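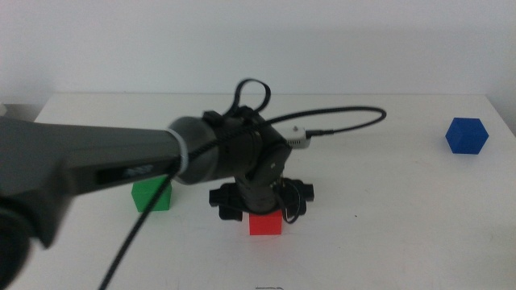 How a Gray Surface Gets Its Gray

Paint is sold by color and bought by color, but the part that determines how a gray object looks in a room is usually its gloss. Two panels can be sprayed from the same batch of pigment and read as different colors when they hang side by side, because one scatters light in every direction and the other throws part of it back at a fixed angle. The coating trade treats these as separate measurements. Most buyers treat them as one, and most complaints about mismatched parts begin there.

Gloss is measured with a small box that rests flat on the surface. A lamp inside sends a beam down at a set angle, normally 60 degrees, and a sensor on the opposite side reads how much comes back. The result is given in gloss units, with polished black glass fixed near 100. A coating described as matte will usually read below 10. Anything between that and a full gloss goes by a number of names, including satin, eggshell and low sheen, and these names have no agreed boundaries between manufacturers.

The Norkier coating plant in Flernadlow has run a powder line for contract work since the 1980s, and most of what passes through it now is gray. Shelving brackets, meter housings, bicycle racks, lamp posts and the legs of office desks come in as bare metal and leave in one of a few dozen shades between silver and black. The plant's best-selling finish is a charcoal called Miranda, specified at 9 gloss units. Its second is a slightly lighter version with a fine texture, which hides weld marks.

Flattening the shine

A cured coating is glossy by default. Resin flows as it heats, levels itself under surface tension and sets smooth. To get a matte finish, something has to interrupt that smoothness at a scale too small to feel but large enough to scatter light.

Liquid paints do this with a flatting agent, most often a fine silica. As solvent evaporates the film shrinks, and the silica particles are left standing slightly proud of the resin. Powder coatings have no solvent and shrink very little, so silica does less. Powder makers instead blend two resins that cure at different speeds. The faster one sets first and the slower one pulls against it, which leaves a surface wrinkled at the scale of a few thousandths of a millimeter.

This second method is sensitive to the oven. If the part heats too slowly, the two resins have time to even out and the gloss climbs. A thick casting and a thin bracket hung on the same rack will not reach curing temperature together. At Flernadlow heavy parts are run separately, and a test panel of matching thickness goes through with each load. The plant allows a drift of two units on either side of the target. On a high-gloss finish a shift of that size would pass unseen. On a finish specified at 9 it can be picked out from across a room.

Film thickness matters as well. Too little powder and the metal's own texture shows through. Too much and the surface takes on a shallow ripple called orange peel, which is more visible on dark colors than on light ones.

The trouble with charcoal

Dark grays are harder to hold than either black or white. Black has a floor below which small errors disappear. White is forgiving of small shifts in brightness, though less so of yellowing. Charcoal sits in the range where the eye picks up a slight lean toward blue, green or brown, and most charcoal recipes contain a little of all three.

The usual recipe starts with titanium dioxide and carbon black, then adds small corrections of blue and iron oxide. Carbon black is strong enough that a weighing error of a few grams in a large batch will move the shade. It also carries a color of its own. Finer grades look brown when thinned with white, and coarser grades look blue. A supplier that changes grade without notice can shift a customer's gray while every other ingredient stays the same.

Lighting adds a further complication. Two grays mixed from different pigments may match under daylight and separate under store lighting, an effect known as metamerism. Matching booths carry several lamps for this reason, and a panel should be checked under each. Norkier keeps its master panels in a dark drawer and replaces them on a fixed schedule, as handling alone will raise the gloss of a matte sample over time.

How matte finishes wear

The main weakness of a matte surface is burnishing. Rubbing knocks down the high points of the film and leaves a shiny patch. The coating has lost almost no material and still protects what is under it, but the patch can't be cleaned off. Door edges, desk corners and handrails show it first.

The second weakness is skin oil. Oil fills the low points, evens out the surface and makes a dark fingerprint on gray. It does come off, given mild soap and a soft cloth. Abrasive cleaners and melamine sponges should be kept away from any finish below 20 units, as they burnish while they clean.

The Godero test bench, which the plant uses for wear trials, drags a weighted felt pad back and forth over a panel. Gloss is read at 500 strokes and again at 700. A good matte powder gains no more than 5 units by the second reading. Untreated samples often exceed that by the first. Wax additives slow the gain, though too much wax makes later repair coats hard to bond.

Ordering a match

A color code on its own is an incomplete order. The specification should state the gloss reading, the angle at which it was taken, the tolerance, and whether the surface is smooth or textured. A physical sample is better than a printed card, since ink and powder seldom behave alike under a lamp. Parts that will be seen side by side should be coated in one run, with spares included, as a bracket ordered a year later may meet the specification at one end of its tolerance while the originals sit at the other.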